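**Ticket:** Hadinthorpe branch, label printer skipping every second label
**Opened by:** Inês Seixas
**Handled by:** Tomás Morais
**Status:** Open, waiting on a part

Dec 22, 2025

Hi Inês, and thank you for being so patient with me over the phone this morning. I know the week before the holidays is a dreadful time to have the mailing desk down, so I've written everything out in one place for you and Afonso, whoever gets to it first.

What you told me: the Istel printer feeds fine for a minute or so, then starts leaving a blank between labels, and the light on the lid blinks amber. It began after you opened the new box of 1000 labels from the Warnville order.

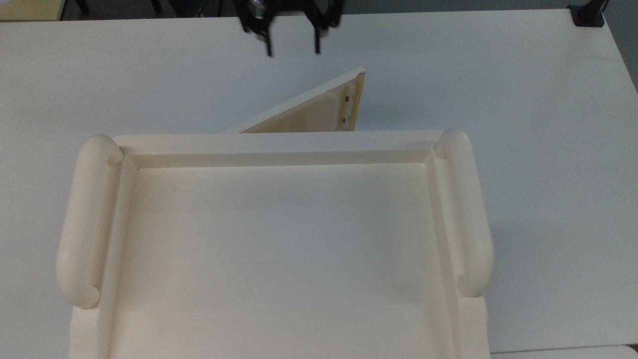

My first thought was the label size. The old rolls had a slightly wider gap, and the printer remembers the old one until somebody tells it otherwise -- mine did the very same thing last February and I blamed the computer for two days.

**Tried so far**

1. Turned the printer off, waited, turned it back on. No change.
2. Held down the feed button until it ran its gap check. It printed 91 good labels in a row (hooray!) and then went back to skipping.
3. Swapped in the last of an old roll. It still skipped, so the new labels are off the hook and I owe Warnville an apology.
4. Wiped the sensor with a dry cotton swab. A little better, I think, but Afonso wasn't convinced.
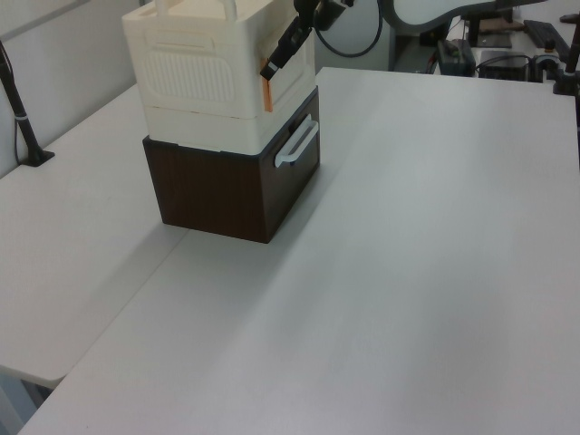
**What's next**

I'm fairly sure now that it's the sensor itself. Custódio Bastos at Mosquera has a spare and will put it in tomorrow's van. Please leave the lid closed until then, and if you have anything urgent, send the file over to me and I'll gladly print it here and have it go in the same van.

Could you also jot down the total on the counter page? Custódio asked whether it's past 3000 yet, and I forgot to check while we were talking.

Tomás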